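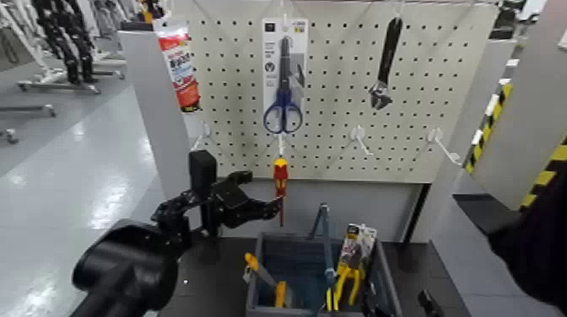
A gripper beside the screwdriver on the pegboard of the tool-handling cell at Sterklow.

When the Hand Would Not Let Go

The fault lasted 30 seconds. During that time a robotic hand at the Sterklow automation center held a screwdriver it had been told to release, and the arm behind it kept pulling against the hook. The hook bent, the board shifted on its mounts, and an operator reached in before the arm had been stopped. She was not hurt. The center nonetheless recorded the event as a safety matter of the highest internal grade and closed the cell the same afternoon.

The work had seemed among the least hazardous in the building. Under a program known as Randness, the center teaches two-armed machines to take hand tools from a pegboard, place them in a bin, and return them on request. The tools are light and the motions are slow. The program had completed 600 transfers without a reportable event when the fault occurred in December.

Meron Mersha, who heads safety review at the center, was given the task of establishing the cause. Her report, completed the following month, identifies two failures that happened together. A connector in the wrist had worked partly out of its seat, so that the fingers no longer received the command to open. The position sensors, wired separately, continued to report normally. The controller therefore had a hand that was closed and a record stating that it had been told to open, and its software accepted the record.

"The arm believed it was moving away with nothing in its grasp," Mersha said. "It met resistance and raised its effort, as it had been set up to do. The limit on that effort was 50 newtons, and the limit was reached."

The second finding concerns the people in the room. The operator, Zanele Swanepoel, had cleared snagged tools by hand many times while the arm was paused. On this occasion the arm was still under power. The status light that would have told her so was mounted behind her left shoulder.

"I saw it standing still and took that for a pause," Swanepoel said. "It was pulling the whole time."

The report assigns no blame to her. It notes that the written procedure required a stop before any reach into the cell, and that the stop button stood 2 meters from the place where she worked. Pentti Niskanen, the center's technical director, has accepted both points. The button has been moved to the table edge, and the light now faces the operator.

Changes to the machine have taken longer. Keskin, which supplies the hands, has issued a locking clip for the wrist connector. The controller now compares the commanded and measured position of each finger before the arm withdraws, and it cuts power to the arm when the two disagree.

Ha-rang Geum, who wrote the new check, reports that it has stopped the cell several times since work resumed. Most of those stops were caused by packaged tools, whose card backing catches between the fingers. The center has decided to keep the setting as it is and accept the lost time. A review of the same check for the larger cells at the Plidosia site is under way, with Tane Mudgway in charge of the trials.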